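About the Zamudio School of Household and Hospitality Arts

Serving students and families since 2000
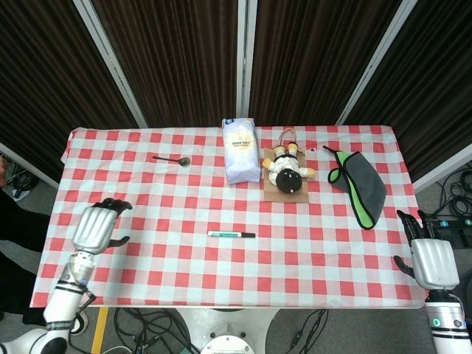 The Zamudio School is an independent, nonprofit school for adults who wish to work in dining rooms, guest houses, residential care homes and private households. It was founded on the belief that the daily work of looking after other people deserves proper instruction, fair assessment and a recognized credential. Students begin with the table. In the first week each student learns to measure, press, lay and fold a cloth. From the table the course moves on to service, laundry, room care, menus and the keeping of household accounts.

Our History

The school opened in 2000 in two rented rooms above a bakery on Plarnura Street. The first class met in the evenings, and most of its members already held jobs in kitchens or hotels. They came to the school with experience and without papers, and the first course of study was written with them in mind. It was revised after each term for the first several years, and portions of it remain in use.

As enrollment grew, the school leased the ground floor of the same building and later moved to its present home, the former Derumach linen warehouse at 362 Bultov Avenue. The warehouse had stood unused for some time and required a new roof, new wiring and a complete set of drains before classes could be held there. The loading bay is now the teaching laundry. The old counting room, with its tall windows, serves as the library and as the place where students meet with their advisors. The original freight scale has been kept in the front hall and still works.

The school became a nonprofit corporation after the move and has been governed by a board of directors from that time. Directors serve four-year terms and may be reappointed once. At least two seats are held by graduates of the school.

Our Mission

The mission of the Zamudio School is to prepare adults for skilled and steady employment in household and hospitality work, and to raise the standing of that work in the communities we serve.

In support of this mission, the school offers instruction at a cost that working people can meet. It schedules classes so that students may continue to earn a living while they study. It admits students without regard to prior schooling, and it provides help with reading, writing and arithmetic to those who ask for it. The school does not place students with any employer who pays less than the prevailing local wage for the position.

Programs of Study

The Certificate in Dining Room Service is completed in two terms. Students study table setting, order of service, care of glass and flatware, food safety, allergies and special diets, and the handling of payments. Each student serves a supervised lunch to invited guests before the certificate is awarded.

The Certificate in Household Management is completed in three terms. The course covers cleaning methods and materials, laundry and mending, pantry planning, simple bookkeeping, the hiring of outside trades, and the duties owed to an employer and by an employer. A written household plan is required at the end of the third term. Students may prepare their plan for a real household with the consent of the people who live there.

The Certificate in Guest House Operations is intended for persons who own or expect to manage a small lodging. It is completed in three terms, and applicants should have at least one year of related work. Subjects include room care, breakfast service, reservations, local licensing, insurance and the training of staff.

The school also offers short courses that carry no credit and are open to the public. Recent subjects have included the ironing of shirts, the storage of wool, stain removal, seasonal preserving, and cooking for one person. Short courses are announced at the start of each term and often fill quickly. Those wishing to attend are advised to register early.

Linen and Laundry Instruction

Employers frequently tell us that our graduates are well prepared in the care of linens. The school gives this subject more hours than is usual, and a brief account of the approach may be of use to prospective students.

Instruction begins with fiber. Students handle cotton, linen, wool and common blends, and learn how each behaves in water, under heat and in storage. They then study soil and stain, and the order in which treatments should be tried. Machine washing is taught only after students have washed, rinsed and dried a full set of napkins by hand. Pressing is taught on both the board and the rotary iron. Mending is limited to plain repairs: hems, small tears, worn corners and loose buttons. Students with an interest in finer work may continue in the mending circle, which meets in the library in the evening and is open to graduates as well.

The teaching collection contains 1698 pieces of table and bed linen. Many were given by families and by hotels that had closed or changed hands. Pieces too worn for service are kept for practice in stain removal and darning. The school continues to accept gifts of clean household linen in any condition, and donors are asked to call ahead so that someone may receive them.

Faculty and Administration

Members of the faculty are drawn from the trades they teach. Every full-time instructor has worked for at least six years in a dining room, hotel, care home or private household, and all complete the school's own course in teaching adults before taking a class alone. Visiting instructors are engaged each term for particular subjects, including food safety, employment law and wine service.

The school is led by its director, Rowena Rivera. Ms. Rivera joined the faculty as an evening instructor in laundry and textile care, later served as dean of students, and was appointed director by a unanimous vote of the board. She continues to teach one section of Household Management each year. In her annual letter to graduates, Ms. Rivera wrote: "A person who keeps a house well is doing work of consequence. Our students should leave here able to do that work, to describe it plainly to an employer, and to be paid for it."

Our Students

To date, 2735 students have completed a certificate at the Zamudio School. Our graduates are employed in restaurants, inns, hospitals, residences for older adults, schools and private homes. A number have opened businesses of their own, and several have returned to the school as instructors or as members of the board.

Students range widely in age and background. Some are entering employment for the first time, and others are returning to it after raising children or caring for a relative. Many study in a second language. The school provides written course materials in large print on request, and the teaching rooms, the laundry and the library may all be reached without stairs.

Students are expected to attend regularly, to arrive in suitable clothing and closed shoes, and to treat one another and the staff with courtesy. Aprons are supplied. The full code of conduct is given to each student at orientation and is available from the office.

Admission and Tuition

Applications are accepted throughout the year, and classes begin in the fall, winter and spring. Applicants submit a short form and meet with a member of the faculty. There is no entrance examination. Persons under the age of eighteen may apply with the written consent of a parent or guardian.

Tuition is set by the board each spring and is charged by the term. It includes the use of all equipment and materials. Payment may be made in full or in monthly parts. Assistance is available from the Plarnura Fund, which was established by early graduates of the school and is supported by yearly gifts. Applications to the fund are considered in confidence and have no bearing on admission.

Visiting the School

Visitors are welcome during term. Tours begin in the front hall and last one hour. Groups of more than eight persons should make arrangements in advance. Parking is available behind the building, with the entrance on the north side, and the Bultov Avenue bus stops at the front door.

The office is closed for the last two weeks of July. Messages left during that period are answered in the order received once the office reopens.

Zamudio School of Household and Hospitality Arts
362 Bultov Avenue

This page was last reviewed by the Office of the Director on July 8, 2026.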